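4.2 Settling in: house, paperwork and daily habits

The second group of answers concerns the time after the purchase. We asked the participants what took most of their effort in the first year abroad, and we expected that the language would be named first. It was not so. Of the 54 households that completed the long interview, the larger part spoke at length about the house itself, and only later, often when we asked directly, about language or friends.

This is easier to understand when one knows the buildings. In Clenenetti, the hill town where most of our participants live, many houses in the old center stood empty for a long time before foreign retirees began to buy them. One couple showed us the papers of their house, which was last registered in 1929 and had passed through the family without any new document. For this couple the transfer of the title took longer than the sale of their home in the United States, the move and the first repairs together. They did not describe this as a bad experience. The husband said that he "learned the town by waiting in its offices," and similar words came back in other interviews.

A second matter is the stairs. The houses are narrow and tall, and the kitchen is often on the top floor, where the light is better. Participants who arrived in good health chose these houses for the view and the terrace. When we spoke with them again in August, several had moved the bedroom to the ground floor, or were thinking about it. We did not find that they regretted the choice of town. But they wished that the agent had asked them, before the signature, how they imagined to live in the house at the age of 80 or more. In Flundness, our comparison site on the coast, the houses are newer and lower, and this subject was almost not mentioned.

The third matter is smaller, but it appeared so often that we gave it its own code in the analysis. It concerns household customs, and above all shoes. Many participants had always walked through their home in street shoes. After some months among neighbors who change them at the door, they began to do the same, and they keep slippers or slides near the entrance for themselves and for guests. Yvonne Lightfoot, who gave permission to use her name, told us that she understood she was "living there and not visiting" on the day when she bought house shoes for other people. We treat this kind of habit as a sign of settlement, in the sense that it is not required by any office and is learned only by contact.

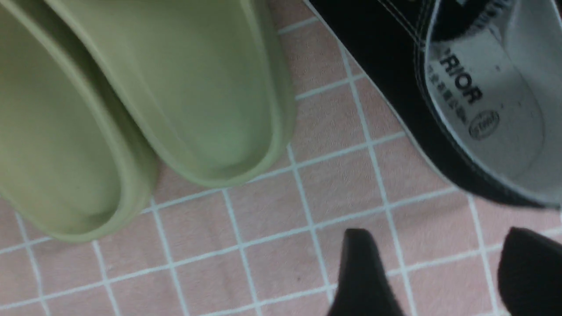
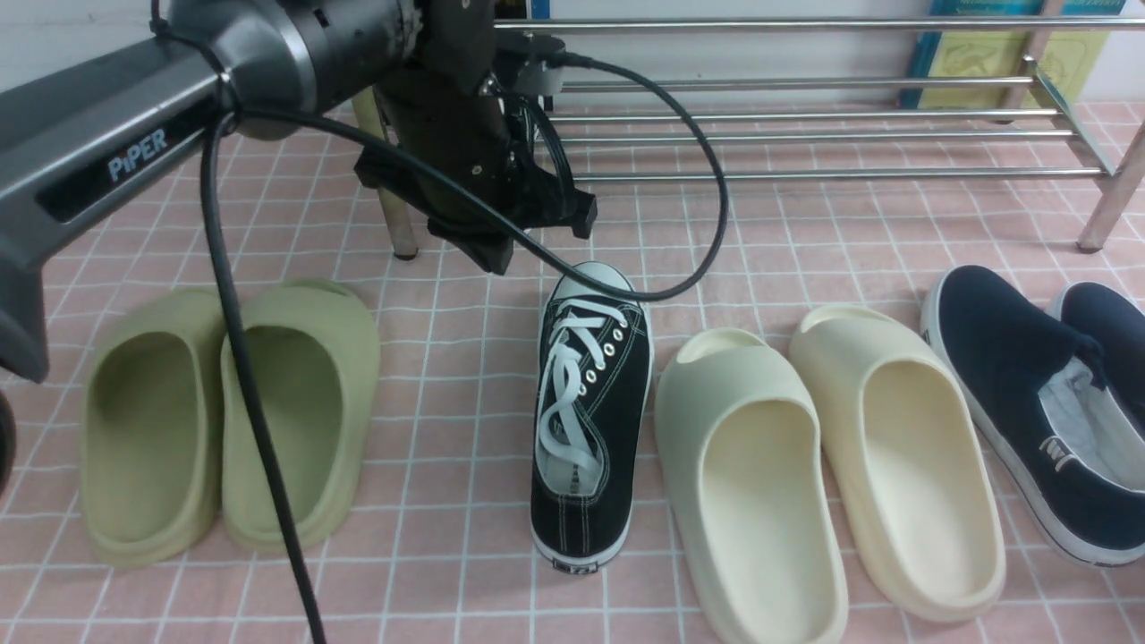

Figure 3. Footwear on the floor: green slides and a black canvas sneaker.

The relation between such habits and the satisfaction of the participants should be read with care. Our sample is not random. It was reached through Geum, a relocation service, and through the members of Groto, a local walking club, so people who went back to their country after a short time are missing from it. It is also possible that participants who already felt at home were more ready to notice their own changes and to tell us about them. We tried to reduce this effect by placing the open question on daily life before the question on satisfaction, but we can not remove it.

With this limit in mind, one difference between the two sites remains clear to us. In Flundness, the participants have mostly other foreigners as neighbors, and they described their days with reference to clubs, golf and visits from family. In Clenenetti they spoke about the baker, the woman on the floor below, the noise of the feast. The oldest participant, who is 91 and lives alone, receives bread every morning from the family across the lane and has never asked for it. Section 4.3 looks at health care, where the two sites are much closer to each other.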